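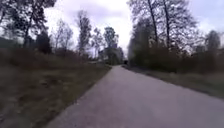

The paved path at Thibodeaux, looking toward the trees at the far end.

Build the slow one first

I belong to a shared workshop, and for most of the past year I have been building a small wheeled robot there that is meant to drive itself along a path. It is called Closto. It has four wheels, a camera on a short mast, and a computer that I bought used. It stays on the pavement most of the time. I want to argue that people who build machines like this at home should spend less on sensors and much more time walking behind the thing outdoors, at a speed that bores them.

The usual advice runs the other way. Ask in any hobby group how to make a robot follow a path and the first few replies will be shopping lists. Get a spinning laser unit. Get a better GPS receiver. Get the depth camera, and a bigger battery to run the depth camera. I followed that advice with my first machine, Zellska, and spent $1,321 before it had moved under its own power anywhere except the workshop floor. It was a good-looking robot. It drove well between two rows of masking tape. Then I took it outside and it went into the grass within a few yards, and I had so many parts on it that I could not say which one was wrong.

Closto cost me $480, not counting the wheels, which came off Zellska. It knows much less. It looks at the ground ahead, decides which part of the picture is pavement, and steers to keep that part where it should be. When it isn't sure, it stops. That's the whole design, and I could draw it on a napkin.

What made it work was the path. Thibodeaux is a straight strip of asphalt with grass on both sides, bushes along the right, and trees that are mostly bare when I do my testing. A person would call it the easiest route in the county. It took me four months to get Closto down it without a hand on the stop switch.

The trouble was all in things I would never have put on a list. The asphalt is not one gray. It has lighter and darker patches, and the early software treated the dark ones as holes. The grass in cold months turns brown and straw colored, and in flat light a dry patch of it can come out very close to the pavement in brightness. On a white overcast day the sky is so bright compared with the ground that the camera sets its exposure for the sky, and the part you care about goes dim. I lost two weekends to that before I pointed the camera down a few degrees. It was a free fix. A more expensive camera would have hidden the problem on some days and left it there on others.

There is also the lens. A wide lens bends straight lines, and mine makes the path look as if it curves a little to the right close to the robot. Closto believed it and drifted right for its whole first week. I had read about lens correction and had skipped it as something for people doing serious measurement. The robot kept rubbing along the verge until I went back and did it properly. It took one evening with a printed checkerboard taped to a cabinet door.

I don't think I could have learned any of this at the bench. Our workshop, Gultemard, has good light, a flat floor and a heater, and those are exactly the conditions that let a bad machine look finished. Members will tune a steering loop for weeks in there. I did it too. The numbers get better and better, and they describe a floor.

The strongest argument against me is safety, and I take it seriously. A path is a public place. Someone might come the other way with a stroller or a dog, and a robot with one camera is a poor judge of what is in front of it. From a distance, a small dark shape at the far end of a path could be a bench or a person or a parked cart, and Closto can't tell which until it is much closer. Neither can I, some days. So a person with more sensors on board will say that I'm being cheap with other people's ankles.

My answer is speed and weight. Closto moves at a slow walk and I can pick it up with one arm. I walk behind it with a switch in my hand, and if anybody comes near, I stop it and wait until they have gone by. I go at 7 in the morning, when there is hardly any traffic. A laser unit would not let me skip any of that. I've watched builders add a sensor and then stand farther back, and I think that is the worse risk. If your machine is heavy or quick enough that walking next to it feels inadequate, it should not be on a path yet, whatever is bolted to the mast.

The other objection is that my way is slow, and I have no answer to it. It is slow. I have saved 4,000 pictures from Closto's runs and sorted every one by hand into ones where it had the pavement edge right and ones where it did not. I did this at the kitchen table, in batches of 500, with the radio on. It's dull work and I put it off whenever there was something to solder. But by the third batch I could usually guess from the weather outside which mistakes I would find, and I had never understood a machine of mine that well before.

I would like to see the workshop change how it teaches this. At the moment the beginner build ends with a lap of the room, and then everyone goes off to price upgrades. I would end it outside, in poor light, on the cheapest parts that will roll. Let people find out what goes wrong and let them buy for that. Some will need the laser. I may need one myself when I get to routes that turn, and I've set a little money aside in case.

For now Closto goes out again when the rain lets up. The left rear wheel has started to squeak, and I still haven't fixed the battery strap.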